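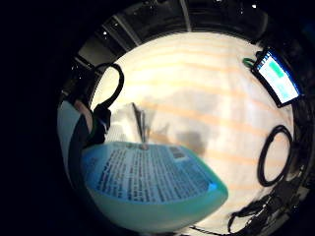
How often should I wipe the lens on a hand-held gripper? Ours does long days.

Grethe Bergmann
Every morning before you start, and again after lunch. Dry microfibre first, then a drop of lens cleaner on the cloth — never straight on the glass. I do the finger pads at the same time so I don't forget them!

Ashwin Salian
What Grethe said. I also check the thumb screws on the jaws every 50 runs, ours work loose (the Vainio ones anyway).

Zavmont
just use your sleeve lol

Print this page | E-mail this page
Contact us | © Marnurcombe Help | Back to top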